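Plever fabric shaver, reviewed by Boonsong Boonyarit
21 September

Corrected rating: 4 out of 5

I bought the Plever to replace an old Dista that had stopped holding a charge. It takes two batteries, has a three-position guard over the blade and comes with a small brush. The lint box holds more than the Dista's did and pulls off without a fight.

Most of my knitwear is soft and fuzzy, so it bobbles under the arms and anywhere a bag strap rubs. On flat stretches the shaver is quick. I use the middle setting and small circles, and one sleeve takes a few minutes. 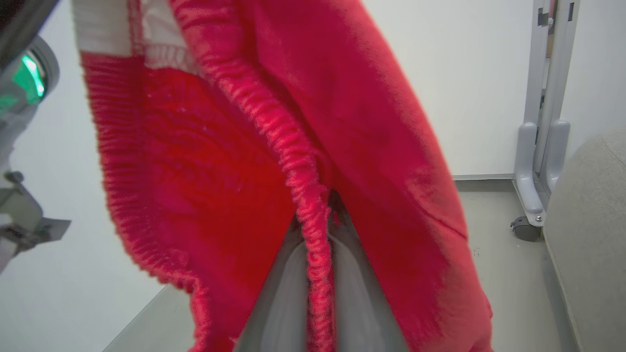
Ribbing and gathered edges are slower. The head is too wide to sit between the ribs, so you have to stretch the fabric with your other hand and go along the grain. On the lowest guard it nicked a cuff on an old jumper, and I now keep it on the highest for anything elastic.

It is louder than I would like. The brush is poor and I use a toothbrush. Spare blades are sold in pairs and cost 700, which seems steep when the shaver itself was 1,910. The Iwasaki is 2,222 and includes a spare.

I would still buy it again for plain knits.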